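**1/** Small update from our student project, for those who asked. We are team Rorkedari, 4 students and one very patient teacher (thank you, Teresa Fonseca). This term our subject is cloth. We want a robot arm to learn how to fold a shirt from demonstrations made by people.

**2/** The demonstrations are made with two hand-held grippers, one for each hand. You do the task with your own arms, and the camera on each gripper records it. I thought this would be the easy part of the project. I have changed my opinion.

**3/** Before the folding we practice only picking up and spreading. Our test object is a polo shirt, and it must start from a different heap every time. Selorm is strict about this. If he thinks your heap looks too similar to the last one, he asks you to make it again.
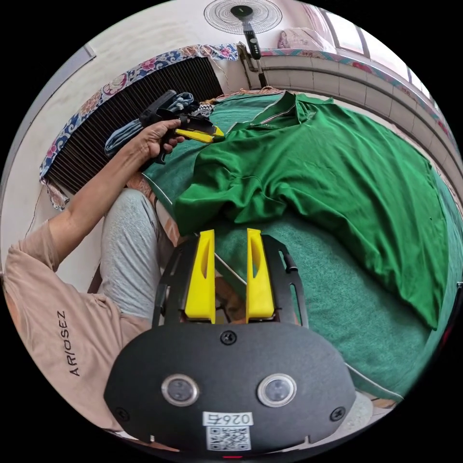
*Green polo, collar side up, in a loose heap. Gripper 026 in front.*

**4/** The collar is a good place to begin, as it is thicker than the rest and the fingers find it easily. The hem is much worse. With a hem you often take two layers and you learn this only when you lift.

**5/** Clodagh Lenihan asked under my last post why we don't just use a towel. We did, in October! A towel is a rectangle and it forgives you. A shirt has sleeves, and the sleeves have their own plans.

**6/** Our rule for a good demonstration: under 18 seconds, no more than 2 regrasps, and no long pause in the middle. If you stop to think, the model also learns to stop. Rui wrote this rule on paper after he watched my first recordings. I was not offended (a little).
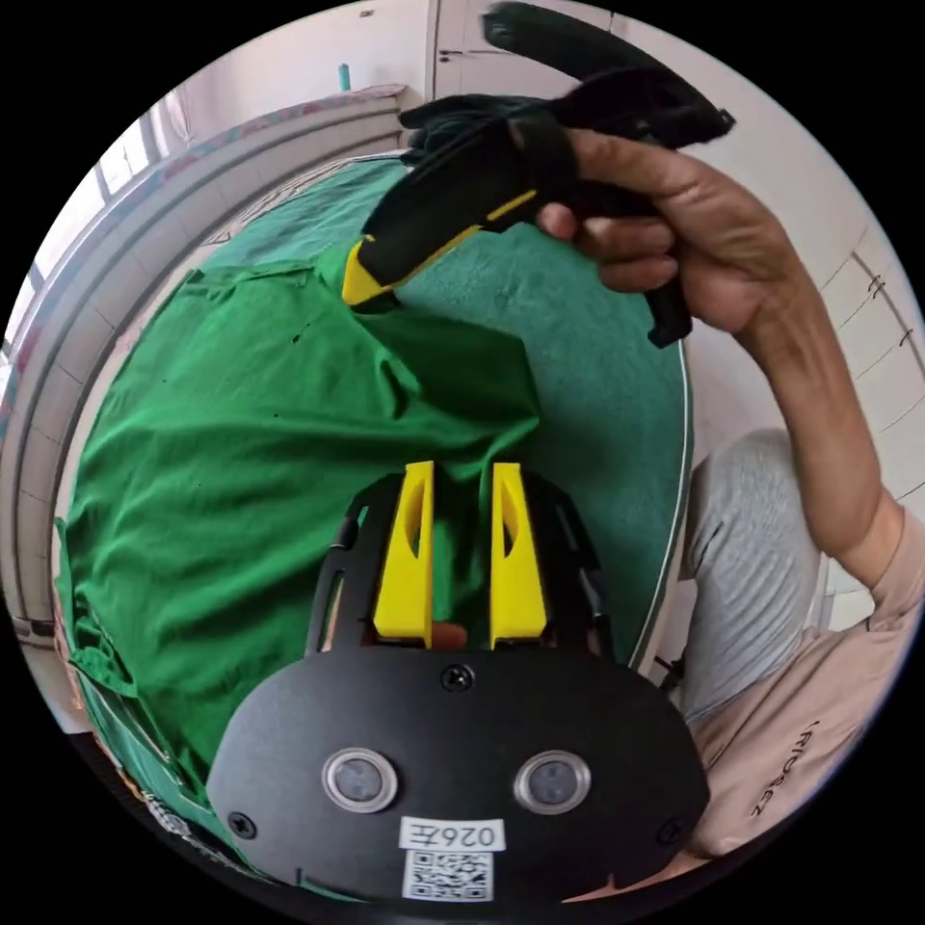 *Pinching a fold at the top edge of the cloth.*

**7/** What I practice now is the pinch. I was closing the fingers too early, above the fabric, and I took only air. You need to press down a bit first, then close, then pull slowly. It sounds simple when I write it.

**8/** Count until now: 1,020 demonstrations accepted. The rejected ones we keep in a separate folder, because Teresa wants a chapter about errors in the final report. I am well represented in this chapter.

**9/** Next step is the sleeves, and after that the first training with everything together. We present in December. If somebody here has worked with dark fabric and has advice about lighting, please write to me, we have a black shirt waiting and I am afraid of it.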